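Folstead unit, notebook, July

Monday, 10:00. Back room before the shelving goes in use. Lieven Verbeke wants it usable as the break and storage area by the end of the month, so these are the notes for whoever picks it up while I'm at Zelberg.

Shelving. The white open unit stays against the brick wall. Several cubbies are still empty. Plan is paper goods and cups in those, tools nowhere near them. The little arched compartment at upper left is too shallow for binders, I tried one. Leave it for keys and tape. Don't fix anything to the brick until Nijs has answered about the anchors. I asked for the 10 mm kind and got a price for something else.

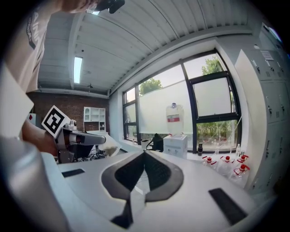

Lights. Tube in the ceiling is on the same circuit as the corridor, breaker 19. If it has to come down, the whole corridor goes dark, so do it after hours. The metal ceiling echoes badly when the door is open. Lieven asked about acoustic panels and I said not out of this budget. We have 219 left on the Gornbridge account and the shelf liners come out of that.

Water. Moved the order over to Gornbridge as well. Dispenser stays under the window, it is the only spot with a free outlet and it doesn't block the lockers. Full jugs go on the floor to the right of it. I'd like them closer to the wall. With one standing out toward the cabinets it is easy to kick when you go for a locker. Empties should go back by the side door, same day if possible.

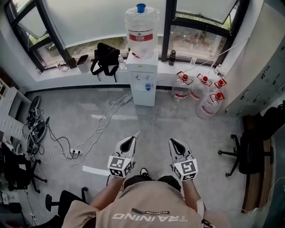 Window end: dispenser, jugs, lockers on the right.

Sill needs a rule. Bags go in the lockers, bottles go home with their owners. I'll put a note up. Asked Lieven whether the bin could move down to the floor by the dispenser, no objection.

Lockers. Key list is out of date, two names on it have left. Load limit on the sheet for the bank says 2000 N, which I read as the total and Lieven reads as per section. Check with the supplier before anyone stores paper in them.

Floor. Concrete is fine, leave it unsealed for now. Tape can come up once the chair has a fixed place.

Still open: anchors (Nijs), locker sheet, new key list, liners cut to size.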